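Folding notes, October, after lunch

Small garments again. Still trying to settle on one fold for the Niloris samples before they go in the flat boxes.
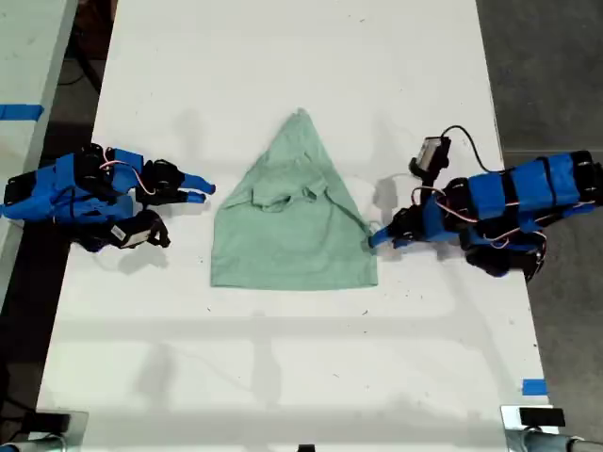 I started out with the shop fold, sleeves in first and then thirds, and I've pretty much talked myself out of it. On the bigger shirts it's great! On the little ones there's hardly any sleeve to grab and the whole thing goes lopsided. So now I'm trying to get a straight hem first and let the top sort itself out. The pale green one on the white table shows what I mean: the lower half lies nice and smooth with two squared corners, but the upper part comes to a point, with creases running out from what looks like the neckline. That gathered bit in the middle is my headache. Pei-shan thinks I should flatten the neck with the side of my hand before touching anything else (she folds faster than me, so okay, trying that next).

Boxes from Marchand are 2 cm too narrow for thirds anyway. Jaxon wants to reorder, I'd rather change the fold - we have 40 of the things sitting in the hall!

Still to do: steam the thin cotton ones, ask Noémie if the tissue goes inside or on top, and find the good lint roller.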